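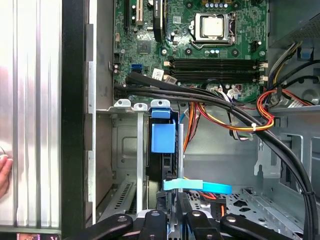

The inside of a desktop tower, cables and all, with the gripper at the bottom.

I have been rewriting our house rules for robot teardown of old PCs, and I got completely sucked in (again!). The old version was one page, taped to the Witura bench, and half of it was about where to park your coffee. The new one is longer, sorry, but I think you'll like it better.

The big change is rule one: look at the cables before you look at the drive. Every tower that comes through Fedlow has its own idea of where a cable should go, and a fat bundle lying across the case is just asking to be hooked by a finger on the way in. So now the operator has to write down a clear path before anything moves. If there isn't one, a person moves the cables by hand with the arm stopped. Stopped means stopped, by the way, and paused doesn't count. We argued over that one for most of an afternoon.
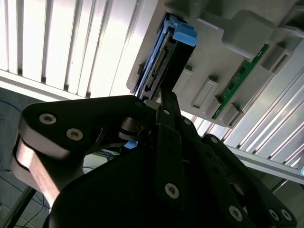
Photo: Drusar bench team

Rule two is about grip. If the drive sits in a caddy, the drive and caddy come out together as one piece, and the fingers stay off the connector pins. I used to be pretty relaxed about pins on drives headed for the shredder. Then Martinelli, who buys our reusable stock, sent back a batch with a very polite note, and I'm not relaxed anymore.

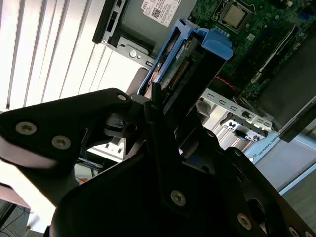

2 min read

The same rule covers what's next to the drive. A caddy tilted over a motherboard can swing into a memory module quicker than you'd think, so lift clear of the cage first and turn later. I'd also love it if everyone kept the speed down until the part is well past the case wall. We went through 117 log sheets from the spring and the notes I kept seeing were "bumped the edge" and "went too fast." Fair enough, I've written both myself!

Rule three is the boring one, hands. Two people at the bench, one calls the moves, and no fingers on the case while the arm has power. Yes, even just to steady a panel.

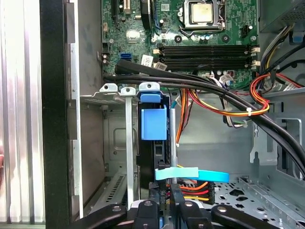

Power wires, a blue release handle and a black drive carrier, all close together.

We'll try the new sheet on the next 500 towers and then fix whatever's annoying. Draft copies are in the tray by the Drusar door, so scribble on one and drop it back by the end of October.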